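How does a car get its colour?

A new car body starts out as bare grey metal. First it is dipped in a bath of primer — a coating that helps to stop rust.
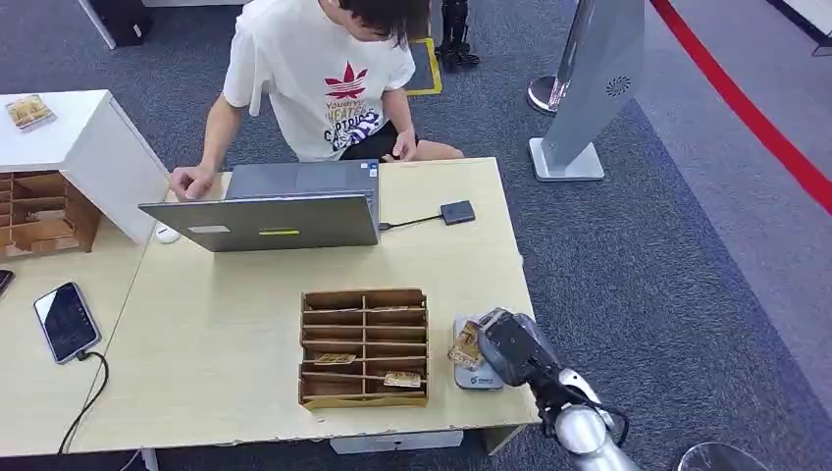
Next comes the colour, sprayed on in very thin coats. The Lemach factory keeps 22 colours ready to use.

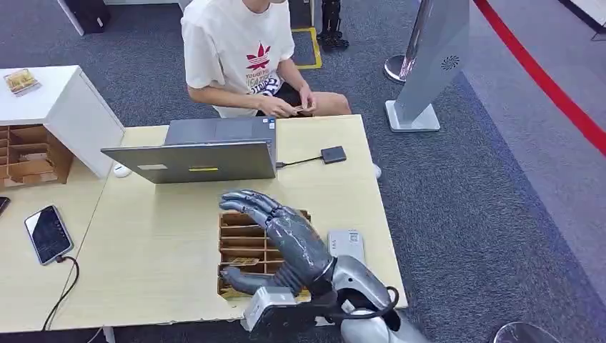 Last of all, a clear layer goes on top. It makes the paint shine and protects it from small scratches. Then the car goes into a big oven to harden.
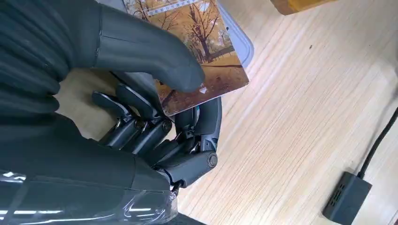 Words to know

Primer: the first coat.
Lacquer: the clear top coat.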